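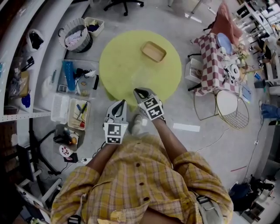

Parri Sketchbooks: read me first

Hello, and thanks for downloading this! It's a set of scanned pages from the sketchbooks of Mererid Parri, a painter and printmaker who worked in Cakotham for most of her life and filled far more books than she ever let on (she kept them under the stairs, behind the ironing board). I've put the scans together with a plain table of notes, so you can search them without turning every page.

What's in it

There are 880 page scans from 10 sketchbooks. Of those, 470 have a full entry with a title, medium, subject and my reading of any handwriting. The rest have a book and page number and not much else yet. I'm working through them in the evenings, and book seven is slow going — it's nearly all pencil on brown paper.

How the files are named

Book number first, then page, then r or v for front or back of the leaf. So 04_031v is the back of leaf 31 in book four. Loose sheets tucked between pages get an x at the end. Please don't rename them, the table depends on it!

The notes

Titles in square brackets are mine. Titles without brackets are hers, copied as written, spelling and all. Her Welsh notes were read by Angharad Kneath, who also put me right on several place names I'd made a mess of. Radomír Vlček looked over the etching studies and matched a good few to finished prints, and you'll find his comments in the last column with his initials.

Known problems

Book two was scanned on an older machine and the reds come out too orange. I've left them alone as I don't trust my eye enough to fix them. Three leaves in book nine are stuck together and I'm not going to be the one who pulls them apart. Dates are mostly guesses from the subject, so a question mark means exactly that.

Using the pages

Teaching, writing and private study are all fine, just credit Mererid Parri and mention the page number. For anything you plan to sell, write to me first and I'll pass it on to the family.

Changes

August: added the loose sheets from book five, corrected two swapped pages in book one.

Heledd Phillips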